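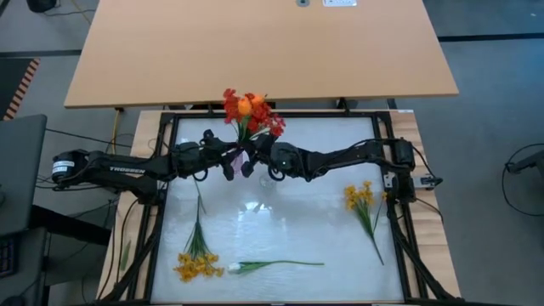
Robotic flower arranging is the placing of cut or artificial stems in a vase by machine. It is usually grouped with household manipulation tasks, next to table setting and laundry folding, and is sometimes used as a test of two-armed robots. No consumer product does it as of now.

Difficulty

Stems are thin, bend under grip and roll when put down flat. Blossoms hide the part that has to be grasped. Clear glass is a second problem — depth sensors often see through it, so the rim of the vase gets lost. Most setups use two arms, one to hold and one to adjust, or both on the same bunch. Handing over between grippers is where alot of stems get dropped.

History

Early attempts used a single arm and a rigid holder, with stems fed in one at a time. Worked for carnations, not much else. Later systems learned from human teleoperation. The Lerkureo trials, run by Bohdan Hnatiuk and Jonatan Løken, logged 3268 attempts over 18 weeks. Of the last 261, most single stems went in; full bouquets did not do nearly as well. Holcombe, a florist supplier, tried a shop-floor version at its Laltstead packing room in February. Dropped after 2 shifts, too slow for the bench.

Current status

Single stem into a wide vase: possible, in a fixed setup. Mixed bouquet: unreliable. Trimming, stripping leaves and filling with water are generally left to a person. Pylypenko's survey of home chores puts the task below dish loading in readiness, tho above ironing.

See also

Bimanual manipulation
Transparent object detection
Teleoperation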